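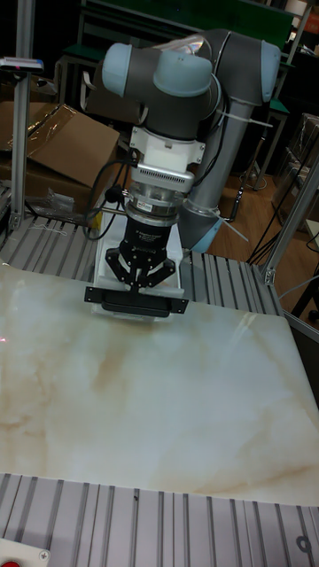 Werkstattbuch, Donnerstag

Leimproben Eiche, zweite Runde. Die Klötzchen vom letzten Mal waren alle in der Fuge gerissen, kein einziger Holzbruch. Diesmal anders vorbereitet: Flächen frisch gehobelt und innerhalb einer Stunde verleimt. Die alte Serie lag übers Wochenende im Regal, das wird ein guter Teil des Problems gewesen sein.

Drei Leime im Vergleich: der Weißleim von Jokora, den wir sowieso im Fass haben, der Stetano D3 und ein Rest Knochenleim, angesetzt am Vorabend. Je sechs Proben, Faser parallel, Überlappung 30 mm. Bleistiftnummern auf der Hirnseite, weil der Filzstift beim letzten Mal ins Holz gezogen ist und man die 6 nicht mehr von der 8 unterscheiden konnte.

Auftrag beidseitig mit der Zahnspachtel. Beim Jokora etwas zu viel erwischt, an allen Seiten rausgelaufen. Stetano zieht schneller an als gedacht, die letzten beiden Proben musste ich nachschieben. Nummern 11 und 12, beim Auswerten im Hinterkopf behalten.

Knochenleim im Wasserbad, erst zu heiß, Thermometer stand kurz auf 80. Runtergedreht und gewartet. Ob das dem Leim geschadet hat, weiß ich nicht, er roch jedenfalls strenger als sonst. Zur Sicherheit zwei Proben mit neu angesetztem Leim wiederholen, Granulat ist noch da (Dose ganz hinten, Deckel klemmt).

Pressen mit Zwingen, Beilagen aus Buche, Backpapier dazwischen. Zeit nach Datenblatt 30 Minuten, ich lasse alles bis morgen früh drin. Raumtemperatur war vormittags zu niedrig, Heizung erst gegen zehn angemacht. Vor dem nächsten Durchgang früher einschalten.

Holzfeuchte nicht bei allen gemessen. Das Messgerät zeigt an derselben Stelle drei verschiedene Werte, Batterie ist getauscht, daran liegt es nicht. Eventuell die Elektroden verbogen. Bei Uddin nachfragen, ob es die einzeln gibt, sonst Darrprobe.

Nebenbei: Der Hobel hat wieder eine Scharte, rechts außen. Eisen nachgeschliffen, erst 400er Stein, dann Leder. Läuft jetzt sauber, aber in der Eiche aus dem Galtesia-Stapel stecken offenbar noch Drahtreste - vor dem Hobeln mit dem Metallsucher drübergehen, bitte alle.

Offen:
Zwingen morgen früh lösen, Proben nicht vor Montag brechen
Austritt abstechen, nicht schleifen
Prüfhebel ölen, quietscht
Weißleim nachbestellen, Fass klingt hohl
Proben mit Knochenleim getrennt lagern, nicht auf die Fensterbank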